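Ask the Bench > Cable routing

Do brackets really beat tape for keeping a cable off a hole-grid board?

Posted by gridlocked_in_june

I have a black breadboard with threaded holes and one white cable that has to cross it. Everyone at work swears by small right-angle brackets. I have my doubts. They eat bench space, and a strip of tape costs next to nothing. The Clalel catalog calls its brackets "strain free", which I don't believe for a second. What do you use, and does the cable stay put?

Florencio Garrido

Tape is fine for marking a cable. I don't trust it for holding one. Blue tape lets go of brushed steel whenever it feels like it, and on perforated metal it has even less to grip. A band wrapped around the cable tells you which cable it is, and I'd leave it at that.

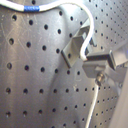
What I'd do with the brackets

Screw down the foot of each one. Skip the magnetic feet Weltomer sells, I had 5 and binned them all. Before you tighten anything, put the small mounts on the board and look at where the arm and its own cables hang. Bracket positions that look clever on an empty board tend to be in the way later.
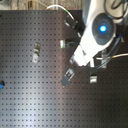 White arm over the breadboard, small mounting parts set out below it.

Then stand back and see if the line makes sense. Two brackets might do you. I use three because a long span sags, whatever the catalog says about stiff cable.
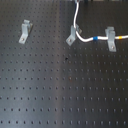
And don't pull it tight. A taut cable looks neat and loads the connector. I leave 2 inches of slack at each end, which my old supervisor thought was sloppy. He also replaced a lot of connectors.

Tsz-kin Chu

Mostly agree, but I'm not sold on notched tops as a cure-all. A slot open at the top keeps a cable from wandering sideways and does very little if somebody lifts it. Fine for a light cable. For anything heavier I'd want a clamp. Also check which way the feet point, you want to be able to get a driver on the screw without moving the cable. 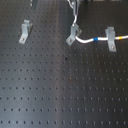

Comments

kao_bench_7: Stiltard makes a clamp that fits those notches. Overpriced. A zip tie did the same job for me.

gridlocked_in_june: OK, trying three brackets. Still not convinced about the slack.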